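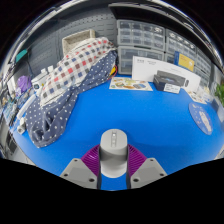

図4-1 青い天板のテーブルと布の山

第4章 賃料は「どの面積」にかかるのか

前の章では立地の話をずいぶん長々としてしまいました。駅からの距離だの、前面道路の幅だの、書いていて楽しかったんですが(楽しすぎて編集さんにだいぶ削られました)、この章からはいよいよ契約書の中に入っていきます。最初に取り上げるのは面積です。

え、面積? 測れば終わりでしょう、と思った人、いますよね。私もそうでした。事業用不動産の仕事を始めたころの私は、面積なんて図面に書いてある数字を写すだけのものだと思い込んでいて、賃料の単価のほうばかり気にしていたんです。坪単価がいくら下がった、隣のビルはいくらだ、と。でも賃料というのは単価と面積の掛け算ですから、片方だけ一生懸命に見ていても、もう片方の意味がずれていたら計算そのものがおかしくなってしまいます。

この章でやりたいのは、図面や募集資料に出てくるいろいろな「面積」を区別して、それぞれが何を含んで何を含まないのかを自分で確かめられるようになること。それから、二つのビルを比べるときに同じ土俵に乗せる方法を身につけることです。計算は掛け算と割り算だけ。電卓を手元に置いておいてください。

4.1 46ページの契約書

少し昔話をさせてください。

駆け出しのころ、ハンデオという設計事務所の移転を手伝ったことがあります。働いている人は約40人。手狭になったので、もう少し広いところに移りたいという相談でした。候補に挙がったのがブレルサイドという名前の中層ビルで、契約面積は450平方メートル。数字だけ見れば十分に広いし、単価も相場より少し安い。私はすっかり気に入ってしまって、先方にも「これはいいですよ!」と、今思うと顔が赤くなるくらい強くすすめました。

そこに待ったをかけたのが、先輩のミロヴァン・シェフさんです。契約書の案を机にどさっと置いて、「別表は読んだ?」と聞くんですね。全部で46ページあるうち、私がちゃんと読んでいたのは最初の数ページと賃料の条項だけ。別表なんて、設備の型番でも並んでいるんだろうくらいに考えていました。

ところが面積の定義はその別表に書いてあったんです。契約面積には、同じ階の廊下、給湯室、トイレ、エレベーターホールの按分が含まれる、と。つまり、机を並べられる広さは450平方メートルよりずっと小さい。シェフさんは怒りもせず、赤鉛筆で「按分」の二文字に丸をつけて返してくれました。

貸主が何かを隠していたわけではありません。定義は書いてある。共用部分を含めて契約面積とするやり方も、それ自体はよくあるものです。困るのは、含む契約と含まない契約が市場に混ざっているのに、募集資料の表紙にはどちらも同じように「面積」とだけ載っていることがある、という点なんですね。

結局この移転がどうなったかは章の終わりのほう、4.6で計算と一緒に紹介します。それまでに必要な道具をそろえておきましょう。

この章で使う言葉

用語の使い方は会社によっても地域によっても揺れます。ここでは本書の中での約束として、次のように決めておきます。

契約面積:契約書に書かれ、賃料計算のもとになる面積。何を含むかは契約書の定義しだい。

専用面積:借主だけが使う区画の面積。柱や壁の扱いには複数の流儀がある。

共用面積:廊下、トイレ、給湯室、エレベーターホールなど、ほかの借主と一緒に使う部分の面積。

有効面積:専用面積のうち、家具や人を置くのに使える部分。出っ張った柱の周りや、扉の開く範囲をどう見るかで変わる。

有効率:有効面積を契約面積で割ったもの。本書ではいつもこの向きで割ります。

四つ目の有効面積だけは少し毛色が違うことに気がついたでしょうか。ほかの三つは契約書や図面を読めば決まりますが、有効面積は借りる人の使い方によって変わります。壁際にずらっと棚を置く会社と、真ん中に大きな打ち合わせ机をどんと置きたい会社では、同じ区画でも「使える広さ」が違って当然です。

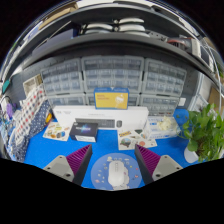 4.2 壁のどこから測るか

さて、専用面積の測り方です。よく出てくるのは二通りあって、壁の中心線から測るやり方と、壁の内側の面から測るやり方。前者を壁芯(へきしん)、後者を内法(うちのり)と呼びます。

壁芯で測ると、壁の厚みの半分が面積に入ります。内法だと入りません。たったそれだけの違いなんですが、壁は区画をぐるりと一周していますから、周の長さに厚みの半分を掛けた分だけ差が出るわけです。細長い区画や、凹凸の多い区画ほどこの差は大きくなります。同じ専用面積でも、正方形に近い部屋は周が短く、うなぎの寝床みたいな部屋は周が長い。紙に長方形をいくつか描いて、面積を同じにしたまま縦横の比を変えてみると、すぐに実感できます。ぜひやってみてください、五分もかかりません。

もう一つ気をつけたいのが柱です。内法といっても、部屋の中に立っている柱を引くのか引かないのかは、また別の約束ごとなんですね。私が見てきた契約では引かないもののほうが多かった気がしますが、これはあくまで私の経験の範囲の話で、必ず定義を読んでください。窓際の空調機の箱や、配管を通す縦の空間(パイプスペース)も同じです。

タナセという古い倉庫を改装した貸事務所を見に行ったとき、この柱にはずいぶん悩まされました。太い柱が等間隔に立っていて、見た目はとても格好いいんです。天井も高くて、入った瞬間に「おおっ」と声が出ました。でも巻き尺を持って歩いてみると、柱と柱の間に机を二列入れたいのに、どうしても通路が残らない。図面上の専用面積は希望を満たしているのに、必要な席数が入らないんです。結局そのときのお客さんは、柱の間を小さな打ち合わせ場所として使うことにして、席はもう少し減らす計画に切り替えました。

こういうことがあるので、私は図面をもらったら、数字を見る前にまず柱に色を塗ります。色鉛筆でもいいし、画面の上で塗ってもいい。塗り終わってから、入口から一番奥の窓まで、指で歩いてみる。途中で指が何度も曲がるようなら、その区画の有効面積は専用面積よりだいぶ小さいと思って読み始めます。

4.3 按分の仕組み

共用面積を契約面積に含める場合、どうやって各借主に割り振るのでしょうか。いちばん素直なのは、専用面積の比で分ける方法です。

ある階に借主が二社いるとします。A社の専用面積がB社の二倍なら、その階の共用面積の三分の二をA社が、三分の一をB社が引き受ける。式で書くと、

按分後の共用面積=その階の共用面積×(自社の専用面積÷その階の専用面積の合計)

となります。ここまでは算数ですね。

ややこしくなるのは「どこまでを共用面積に入れるか」のところです。自分の階の廊下やトイレだけなのか、一階の玄関ホールも入るのか、機械室や管理員室はどうか。階ごとに按分する契約もあれば、建物全体で按分する契約もあります。建物全体で按分するタイプだと、豪華な玄関ホールの面積まで上の階の借主が少しずつ引き受けることになるので、有効率はそのぶん下がります。

それから、空き区画の扱いも確認しておきたいところです。分母になる「専用面積の合計」が、貸せる区画すべての合計なのか、いま契約している区画だけの合計なのか。前者なら、隣が空いていても自分の按分は変わりません。後者だと、隣が出ていったとたんに自分の分が増えてしまう。稼働率97パーセントのビルなら差はわずかでも、半分空いているビルだったらどうでしょう。契約書の一語で毎月の支払いが動くわけです。

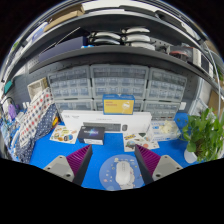 もちろん、賃料の計算に使う面積は契約時に固定して、空き区画の影響は共益費のほうにだけ出てくる、という作りの契約もたくさんあります。共益費は第6章でまとめて扱うので、いまの段階では「分母は何か」と問いかける癖だけつけておいてもらえれば大丈夫です。私は契約書の余白に、割り算が出てくるたび小さく分数の線を書いて、上と下に何が入るのかを書き込んでいます。見た目はかなり汚くなりますが、あとで読み返すときにとても助かるんですよね。

4.4 二つのビルを並べてみる

では比較のやり方です。手順はこうなります。

まず、両方の契約書案(なければ募集資料)から契約面積の定義を書き写します。要約せず、そのまま写してください。要約すると「共用部を含む」くらいの短い言葉になってしまって、どの共用部なのかが抜け落ちるからです。

次に、専用面積を同じ測り方にそろえます。片方が壁芯でもう片方が内法なら、図面から壁の厚みを読んで、内法に直すのがおすすめです。壁の厚みが読み取れないときは貸主に聞きましょう。遠慮はいりません、聞かれ慣れています。

そのうえで、月額賃料の総額をそれぞれの内法の専用面積で割ります。契約書に載っている単価はここでは使いません。出てきた数字を、本書では「実質単価」と呼ぶことにします。家具の配置まで決まっているなら、有効面積で割った値も横に並べておくと、あとの議論がぐっと具体的になります。

私が以前まとめた比較表では、単価が安く見えたビルのほうが、実質単価にすると高くなっていました。相手はヌルキネという家具の輸入会社で、担当の方は表をしばらく眺めてから、「じゃあ、うちは何を見て安いと思っていたんですかね」とおっしゃいました。返す言葉に詰まって、二人で図面をもう一回広げたのを覚えています。

ちなみに、実質単価が高いから悪いビル、という読み方はしないでください。共用部が広いということは、来客を待たせる場所がゆったりしているとか、廊下で荷物の台車がすれ違えるとか、そういう使い心地につながっていることもあります。ヌルキネの場合は見本の椅子をしょっちゅう運び込むので、広い廊下と大きなエレベーターにはちゃんと値打ちがありました。実質単価はあくまで比べるための物差しで、その差額を払う気になるかどうかは借りる人が決めることです。

章を読み進める前に

手元に一枚、何でもいいので貸事務所の図面を用意してください。インターネットの募集広告に載っているもので構いません。そして、次のことを書き出してみましょう。

・載っている面積は、契約面積、専用面積のどちらだと思うか。そう思った根拠はどこにあるか。
・壁芯か内法か、どこかに書いてあるか。
・同じ階の共用部分はどこか。図面に線を引いて囲む。
・柱はどこに立っているか。

書いていない項目があったら「記載なし」とメモしておけば十分です。このメモは4.5の演習でそのまま使います。私の教えている講座では毎年10月にこの課題を出すのですが、「記載なし」だらけの紙が山ほど集まってきて、読んでいるとなかなか面白いんですよ。

次の4.5では、そのメモをもとに貸主への質問状を一通書いてもらいます。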